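Sorting mixed stuff out of big gray bins – what order do you go in?

Posted in Home & Garage > Sorting and Storage 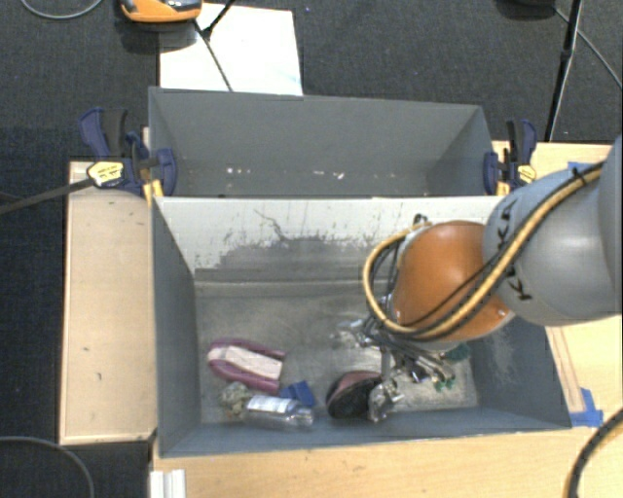 Front bin, second one is right behind it

Ok so quick background. We cleared my aunt's place in August and everything that didn't have an obvious home went in big gray bins. No system at all. Just whatever was on the floor or in a drawer, in it goes. Now the bins are at my place and I've told everybody they'll be dealt with by Saturday, which was dumb of me.

The one I'm on is a total mix. There's a clear plastic bottle with a white label, a purple thing that's either a shoe or a brush (haven't gotten that far down), some crumpled grayish beige something next to it, a black and pink thing up by the front, something shiny and crinkly, a couple of green bits. Something dark blue too. And that's one layer, one bin.

What I keep doing is picking up one thing, deciding where it lives, walking it there, coming back. Spent a whole evening on it and the bin looked the same. My sister says dump it all out on a sheet. I don't love that, I have a dog and a small floor.

So:
Do you sort by what it's made of (plastic, fabric, paper) or by where it's going (trash, donate, keep)?
Do you dump the bin or pick from the top?
What do you do with stuff you can't identify??
Also the bin floor is scuffed up pretty bad, pale marks all over. Is it worth cleaning these or do I just buy new ones. Budget is 85 dollars total for the whole project and I'd rather spend it on shelves.

Thanks, sorry for the rambling, typing this standing up

Shirley Sugden

Neville Garside

By where it's going. Always. Material doesn't matter until you get to recycling and that's the last step.

I did my dad's workshop this way, then my own garage, then my neighbor's because she saw mine. What I do –

Put the full bin at one end of a table, or on the floor if your back can take it. Empty bin right behind it. You've already got two together so you're halfway set up, if the back one's empty or you can get it empty. Grab two paper bags for the sides. Full bin is the source, empty bin is Keep, one bag is Trash and one is Donate. Recycling goes in a box by your feet.

Then pick from the top. Don't dump. Your sister means well but once it's on a sheet you have to finish it that night, and you won't, and the dog will have the purple thing.

Big stuff first. Take out anything bigger than your hand, it goes fast and you can see what's left. Then obvious trash. Wrappers, anything crinkly, anything crumpled – give it a squeeze first, I once threw out a bag with my dad's watch in it, had to go thru the can at 10 at night. Then bottles. Check if they're empty before you toss them in recycling, caps whatever your town says.

Pairs are a pain. If the purple thing is a shoe then there's probably another one in a different bin. Start a "halves" bag. One shoe, one glove, lid with no tub. Don't go hunting for the other half, just bag it and keep moving. When all the bins are done you open the bag and match up what matches. What doesn't is trash, and no you are not going to find it later.

Don't walk anything anywhere till the bin is empty!! That's your whole problem right there. One trip per bin.

Set a timer for 21 minutes. Don't ask why 21, it was 20 and I kept wanting one more minute. Stop when it goes, drink something, go again. I get a bin done in two rounds if it's not all screws.

Stuff you can't identify – put it in a box, write "what is this" on the lid, let people look when they come over. My dad's had a part off a washing machine we got rid of in grade school.

Bins, keep them. Scuffs are just scuffs.

Beryl Rowbotham

Agree with most of that but I do sort by type first and I'll die on that hill. Shoes, bottles, fabric, paper, hard plastic. Reason being you can't decide if you're keeping a brush until you know you have six brushes. With one bin it makes no difference, with a whole house it does.

How many bins are there? You didn't say. If it's three or four do it Neville's way. If it's a dozen do mine.

For the scuffs, dish soap and warm water, stiff brush, rinse, leave upside down outside. Gets the brown look off usually but the pale scratches stay, they're in the bin itself. If you want it nicer than that lay a piece of cheap shelf liner in the bottom. I used the Inskip kind that comes on a roll, it doesn't stick down so you can lift it out and shake it. Don't use anything gritty, I did, made it worse.

And label the bins on the short end, not the lid. Lids wander. I've got Jomlow labels on mine, they've held up ok, one fell off but that was a wet bin when I stuck it so my own fault.

Oh and wear gloves for the bottom layer. Pins.

Declan Nuttall

just tip it out. 1000 little decisions is what kills you, when its spread out you can see the trash right away. do it in the yard if the dogs a problem

Shirley Sugden

Thank you all. It's five bins so going Neville's way, sorry Beryl. Love the halves bag. Did the first round before work and I have a Keep bin with hardly anything in it, feels weird but good?

Declan it's supposed to rain here all week or I might have.

Gloves noted, already found a pin. Will try the dish soap on the first bin once it's empty and see how it looks before I do the rest. Beryl does the liner slide around if you put heavy stuff on top? Two of these are going to end up with tools in them

Beryl Rowbotham

Mine bunches up a little at the corners. Cut it a bit bigger than the floor and run it up the sides an inch, that mostly fixes it. For tools I'd use an old towel.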